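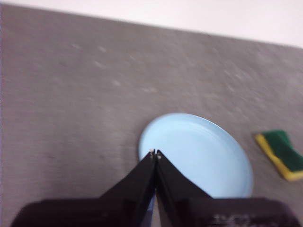

Should a first home-built arm have force sensing at the fingertips? Leave it out until the arm can repeat a position, and spend the money on the wrist joint.

I hold this view after two winters of building in the shared workshop at Skornesstead, where most arms under construction have better sensors than bearings. The usual parts list starts with a fingertip sensor and ends with whatever servo is left in the drawer. The result is an arm that measures its own slop in fine detail.

My test task is dull: a light blue plate and a two-layer sponge on a speckled gray surface, with two black fingers to work with. A plate is a fair judge. The rim is raised, so the fingertips have to arrive at the right height, and play at the wrist shows up there before it shows up anywhere else.

The Zilis build notes argue the opposite. Their case is that feedback lets software correct for loose mechanics. It can, within limits. Backlash is a dead zone — the motor turns and the finger does not — and a controller working across a dead zone tends to hunt. I lost most of August to tuning gains on the Ornthorpe wrist before I replaced the 6 mm shaft and went back to the default values.

The Visser bracket deserves a mention for the same reason. It is heavy, it costs two evenings of filing, and it has no electronics in it at all. I would still fit it first.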